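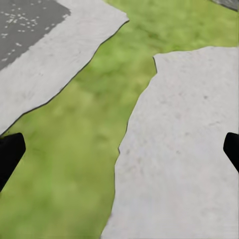 Grass and concrete slabs, seen from overhead.

Open day at the Sandano County election center, Urdale

The county elections office in Urdale holds an open day every January in a year with a statewide race on the ballot. I had meant to go for a long time. I write mostly about campaigns and what candidates say about each other on television, and I had never been inside the building where the votes in my own county get counted. This year I drove over and spent most of a day there.

The center is out past the fairgrounds, in what used to be a grocery distribution building. Parking is free. There is one entrance for the public, and you show a photo ID and get a paper badge with the time written on it. Bags go in a locker. Phones are allowed in the lobby and the training room but not past the second door, so what follows is from a notebook.

Tours left on the hour starting at 9 a.m. I was on the 10 a.m. one. Our guide was a deputy from the elections office who had also run the early voting site at the library for several cycles. The other people in my group were mostly retired, plus a high school government class that had come on a bus and a man who told me he was thinking of running for the school board and wanted to know how the signature check worked on petitions. That was not part of the tour, but the deputy answered him in the hallway.

The ballot room

We started with blank ballots. Sandano County has its ballots printed by Skurnisow, a commercial printer two counties over that also does utility bills and seed catalogs. They come in shrink-wrapped packs on pallets, and the packs are counted on arrival and again when they are assigned to a precinct. The packs hold 200 ballots each. The small precincts out by the reservoir get 2 packs, and even that leaves a stack of leftovers.

Leftover ballots were the first thing people asked about. They are kept, counted, logged and stored with the voted ones until the retention period runs out, and then all of it is shredded by a contractor while two people from the office watch. The number of ballots received has to equal the number voted plus the number spoiled plus the number left over, for every precinct. The deputy showed us a blank copy of the form where this is worked out. It is one page. If it does not add up, the precinct's boxes are opened and counted by hand that night.

Somebody in the class asked how often that happens. The answer was that it happens at a few precincts in each election, and the cause is nearly always a spoiled ballot put in the wrong envelope.

There was also a display of ballot styles. I had not thought about how many there are. A city council district line can run down the middle of a street while the school district line runs a block over, and a water district cuts across both, so neighbors who vote in the same gym may need different sheets. In a primary each of those styles is then made up again for each party. The wall of them went from the door to the loading dock.

Mail ballots

The mail room was the busiest part of the tour even with no election going on, as the staff had set it up with dummy envelopes to show how it runs. An envelope comes in, gets a date stamp, and is scanned so that the voter's record shows it as received. The signature is then compared with the one on file. The first check is done by a person looking at two signatures side by side on a screen. If that person has doubts, it goes to a second table, where two people from different parties look at it together. If they also have doubts, the voter gets a letter and a phone call and has a set period to come in or send a form.

We were allowed to try the comparison on made-up signatures. I was too strict. I rejected one that had been written twice by the same staff member, once sitting down and once standing at a counter. The students were more forgiving than I was and mostly did better.

In the last general election the office sent out letters on 1,190 envelopes. Some of those were for signatures that did not seem to match, but the larger share had no signature at all. People sign the inner sleeve, or sign nothing, or a husband and wife sign each other's. Most of these get fixed in time. The deputy said the office had moved the signature line on the envelope and put a colored box around it, and that the unsigned ones had gone down after that.

I asked whether the office sees a difference after a candidate says something on the news about mail voting. The deputy would not talk about any candidate but said the phones ring more, and that the calls are mostly from people who want to know if their own ballot has arrived. There is a lookup page for this. It was printed on the back of our badges.

The counting room

You view the counting room through a long window. During a count the window is open to the public and the party observers are inside, at taped lines on the floor. On the open day the room was set up for a test and the door was propped open, so we could stand in the doorway.

The scanners are leased from a company called Assefa. They are about the size of an office copier and louder than I expected. None of them is on a network. Results come off on a memory card that is sealed in a numbered pouch and carried across the room to the computer that adds up the totals, which also has no outside connection. The deputy then described how the totals get to the public web page, and this is the part I found the least elegant: a staff member copies them to a new drive, walks down the hall to a different computer, and uploads them. The drive is used once.

For the test they ran a deck of 500 marked ballots. The deck is made by hand, and the right result for each race is known before it goes in. It includes blank ballots, ballots with too many ovals filled, ballots marked with a check or an X, and some with coffee on them. The scanner pulled out the ones it could not read and put them in a side tray. The rest matched the expected totals. The sheet was passed around so we could compare the columns ourselves, and the school board man did, line by line, while the rest of us waited.

Ballots in the side tray go to a table where a team decides what the voter meant. There is a binder of rules with drawings. A circled name counts. A name with a line through it and another oval filled counts for the other one. We went over a dozen or so samples, and there was real disagreement in the group on one where the voter had filled two ovals and written "this one" beside the second. It counts, under the state's rules.

The talk

After the tours there was a session in the training room, with coffee and a sheet cake. The office went over dates for the primary, the changes to early voting hours, and two polling places that are moving. The one at the Methodist church is going to the middle school gym because of the church's roof. The one at the fire hall is going to the fire hall's new building, across the road from the old one, and they expect people to go to the wrong one.

Questions went on for longer than planned. One woman wanted to know why results come in so late at night. The early and mail votes post first, soon after the polls close, and then nothing changes on the page until the precinct cards are driven in, which from the north end of the county takes a good while in bad weather. She said that on television it looks like something has stopped. The deputy agreed that it does look that way, and said the office now puts a line on the page with the time of the next expected update.

Another person asked about pay for poll workers. It is a flat amount for the day plus a smaller amount for the training class. The office is short of people for the north end again, and short of Republicans in Urdale itself and Democrats nearly everywhere else, as each site needs both. Applications were on the back table. Several of the students are old enough under the student worker rule, and their teacher took a stack.

I had one complaint and put it on the comment card. The tour goes through storage, mail and counting but skips the machines for voters with disabilities, which were standing in a corner under a cover. I would have liked to see one working. I was told they bring those to the library in the weeks before early voting and that anyone can try them there.

If you plan to go

The next open day will be held before the general election, and the date will be on the county calendar. Take the 10 a.m. tour or a later one if you want to see the scanner test; the 9 a.m. group went through before the machines had been started. Wear a jacket, as the warehouse side is not heated. The tour is on one level, and there is a folding chair at each stop. Lunch is at the diner by the fairgrounds gate, or there is a vending machine in the lobby that takes cards.

The logic and accuracy test before the primary is a separate event. It is open to anyone and needs no sign-up, and in most years, according to the sign-in sheets in the lobby, hardly anyone from the public has come. I plan to go to that one as well and will post the dates for it once the county does.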